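Home | Topics | Ask | Unanswered | Members | Log in

Camping at Flarham in January: what can we bring through the gate?
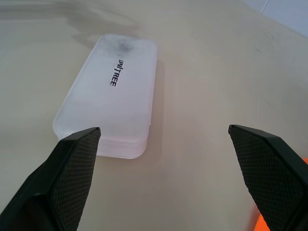
Frosted plastic case on a tabletop.

Gladys Pacheco
November 13, 2022

My sister and I have tickets for the Flarham folk weekend in January, camping both nights. We've done day tickets before but never stayed over. The ticket email says "personal food and drink permitted in campground only" and then links to a page that doesn't load.

A few things I'd like to sort out before we pack the car. Can we bring a gas stove, or is it a total fire ban? Is there drinking water near the tents or only at the main stage? And how far is the walk from the car park? My sister has a crook knee and we have an esky, a gazebo and two chairs to shift. We'll be driving up from Clisov on the Friday and probably won't arrive until after tea.

If anyone knows whether the showers are included in the camping price, that would help too. We paid $345 for the two of us and I can't tell from the receipt.

Jui-lin Kuo

I've camped there three times, most recently this year.

Stoves: small gas stoves were allowed in the campground, with no wood fires or charcoal at any time. If a total fire ban is declared, gas goes as well. They put a notice on the board at the gate. Bring enough for one dinner that doesn't need cooking.

Water: there are taps at both ends of the campground. The ones at the creek end are slow in the mornings. We fill a 10 litre container on arrival and that does us until the next afternoon. You can take an empty bottle into the arena and fill it beside the first aid tent. Full bottles got tipped out at the gate last time.

Parking: general parking is in the bottom paddock and it's an uphill walk on grass. For your sister, ask for the Prillura Road entrance. They have accessible parking there, 200 metres from the nearest tents, but you have to email ahead and it fills up. I'd do that this week. A trolley with decent sized wheels is worth borrowing.

Showers were included when I went. Take thongs and a torch. The lights in the block are on a timer and it's a short one.

Gazebos had to be 3 x 3 metres or smaller and pegged on all four legs. It gets windy after dark, so take proper pegs and leave the ones that came in the bag at home.

yeh_camper

Gates shut at 9 pm Friday I think, so don't leave it too late. We got there at twenty past and slept in the ute. Food vans at the Yeh Street end are cheaper than the ones by the stage. Dumplings are good.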